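Print this thread | E-mail this thread
Filed under: Housekeeping & Laundry > Staffing and Equipment

Arms on the bed line, anyone else?

fevley_linens
May 27, 2023
I work at Gallegos, furnished short-stay rooms, 172 beds across two buildings. Since April we have had a two-armed unit from Drirkix working on beds alongside us. Management calls it a trial. I have been making beds a long time and want to hear from people at other places before they decide how many of us they need.

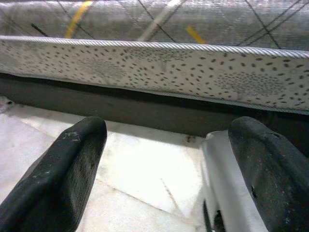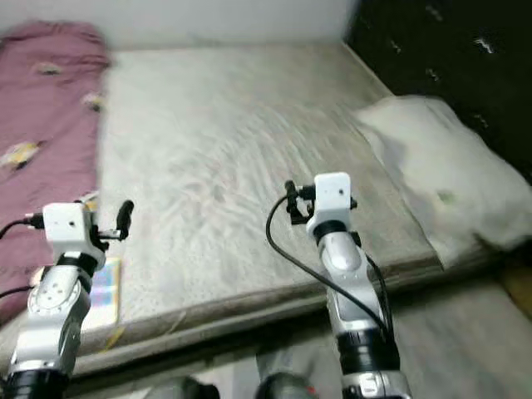 Two from the bed work, one near the edge of the bedding and one with both arms up and the mattress bare.

What has changed so far: we used to go in pairs, strip, make, bathroom, floor, out. Now one of us goes in with the unit and the other does bathrooms alone down the hall. I talk to my partner at lunch and that's it. The strip is fine, it can pull a sheet off. Making up is slow. Corners I still do by hand. I also have to clear the bed first, bag the trash, and move any guest items off, and that time isn't counted as bed time on our sheets.

Is anyone past the first few months? Did your hours change?

nightlaundry5
We had a unit from Kultier for 90 days. Different make, same idea. Hours did not change but the job did. The person in the room ended up being paid room attendant rate for what was basically operator work. Ask now what the job title is. It is much harder to ask later.

rm_turnover
I'm a supervisor so take this how you like. My worst injury numbers are backs and shoulders, and nearly all of that is mattresses and fitted sheets. If a machine takes the lifting I don't care if it takes longer. I have lost good people to bad shoulders at 45.

fevley_linens
It doesn't take the lifting though, not ours. I still raise the mattress corner to get the fitted sheet under. What it takes is the reaching across, which I agree is something. My shoulder has been better, I'll say that. My knees are the same.

pressroom_b
Slow compared to what? We timed ours in April because the sales rep and the floor staff could not agree. A pair of people on a double, 5 minutes. Unit plus one person, 20. The rep said it would come down. It did come down a little and then stopped. Thick quilted covers were the worst. Anything with a raised cord or piping along the edge it would grab the cord and miss the cloth.

rm_turnover
20 minutes with one person is 20 minutes of labor. 5 minutes with two is 10. So it is double, not four times. Still not good, but people keep quoting it wrong.

pressroom_b
Fair. Double, plus the lease.

nightlaundry5
And plus whoever has to stand there when it stops. In our place that was always the same two people because they were the ones who had been shown how to restart it. They got pulled out of their own rooms for it and their room counts looked bad. Nobody fixed the counts until they complained in writing.

corner_tuck
I'll disagree with most of this. I run the unit at our site and I like it. I asked for it. I was doing rooms for years and this is the first time anybody trained me on anything. I write down what it gets wrong and somebody from the company reads it. Pillows were bad at first, and now it puts them down where I want them most of the time. I still straighten.

fevley_linens
Did they pay you more for it?

corner_tuck
Yes, after I asked. A small raise. It should have been there from the start.

nightlaundry5
That is the whole point of my first post.

rm_turnover
To the original question, get the setup time onto the sheet. Clearing the bed, moving the unit down the hall, plugging in, all of it. If it isn't written down, then whoever looks at the trial will see only the bed time and set the quota from that. I've seen it done with floor scrubbers.

fevley_linens
I started a notebook yesterday. Bed, clearing, waiting, restarts, each on its own line. My partner is writing down the bathrooms too, since doing them alone is new for her. We meet with the manager when the trial is up and I will post what they tell us.

Print this thread | E-mail this thread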